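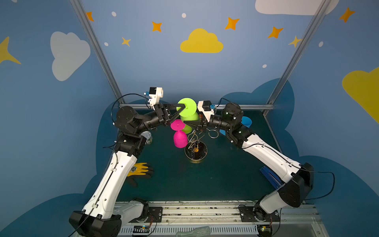
Speaker notes – "The Drawer of Small Things"
Evening talk, upstairs room, 40 minutes plus questions

Slide 1. Title

Wait for the chairs to stop scraping. Say hello. Say my name, which is on the slide, and spelled right this time.

Open with the question: who here has a drawer they can't fully close? Hands up. Leave them up a moment so people can look at each other. Then: who has moved house with that drawer still full, taped shut, as a unit? (Mine went from Trevberg to here on the passenger seat.)

Slide 2. What I mean by small things

Toy cups. Metal rings. A wire puzzle with a bead on it. A tin that used to have something in it. Things too good to throw out and too minor to own on purpose.

I run the loan cupboard at Kuleck, where families borrow toys and games by the bag. We have 2,827 items on the books. Pause here. The word "item" is doing heavy lifting: a jigsaw is one item, and so is a single plastic goblet that came in with no brothers or sisters.

Don't get drawn into the jigsaw story. There's a time limit.

Slide 3. The cups

Stemmed toy cups, in colors no drink has ever been. Lime green and magenta are the two that people remember, mostly because they've stepped on them.

Points to make:
A stemmed cup takes up far more shelf than it has any right to. The bowl wants one kind of box and the foot wants another.
Turn them upside down and they're better behaved. The rim sits flat, the stem sticks up, and dust stays out of the bowl.
Overlap them, foot above foot, and two will share the space of one and a half. I've been told this is not a life skill. I disagree.

If there's a parent in the front row, ask what gets served in theirs. It's always soup.

Slide 4. The dish

My one firm belief: every table where things get sorted needs a dish. A dark one is best for anything thin and shiny. Gold wire on a dark dish you can find. Gold wire on a pale tablecloth you'll find next spring, with your sleeve.

Ours has a gold rim and I'm fond of it beyond reason. Puzzle wire goes in there and nowhere else. The pieces tangle, and I used to spend whole evenings untangling them before putting them away, until Thanasis Spanos pointed out that tangling is the entire product. They go home tangled now.

Let that one land. If it doesn't, move on quickly.

Slide 5. Rings

Loose metal rings. Curtain? Key? Magic set? We've had all three claimed for the same ring in the same afternoon. (Do the voices only if the room is warm.)

Rule at Kuleck: a ring with no known owner waits next to the puzzle dish for a month. After that it goes in the tin. Nothing has ever come back out of the tin, but it's comforting to know it could.

Slide 6. Numbers, briefly

Skip to here if running late.

Last November we emptied the whole cupboard onto tables. Of the 2,827 items, 1,229 were complete and in the right bag. 344 were complete and in somebody else's bag. I'll let the audience do the subtraction – they'll make a small noise when they get there.

The cupboard was, by general agreement, "in pretty good shape" before we checked.

Slide 7. What we changed

We stopped buying boxes with lids. A lid is a promise that someone will lift it. Open trays, waist height, labels on the front edge.

We tried the Ciltero labels first. Lovely type, came off in the heat. The Šimkus ones are ugly and will outlive me.

Cups nest or overlap by color pair. Single cups go on the top shelf, rims down, where they look like a very small and badly attended party.

Anything under the size of a thumb gets a dish while it's out and a pouch when it isn't. Bead puzzles get checked for the bead. Ask me how I learned this. (If someone asks: a long phone call, a vacuum cleaner, a refund.)

Slide 8. Try it here

Hand out the three trays. One minute, no talking, put everything where you think it lives. Then swap tables and try to find the rings.

Watch for the person who lines things up by height. Every room has one. Be kind, I'm usually the one.

Likely questions
Do you wash everything? Yes, the plastic in the sink, the metal with a cloth, the wire puzzles hardly ever, and please don't quote me.
What about wooden pieces? Wipe, air, forgive the tooth marks.
Can I donate a bag? See me after. If it's a jigsaw, count it first. I mean count it tonight.

Get the trays back before coffee. Check the bead.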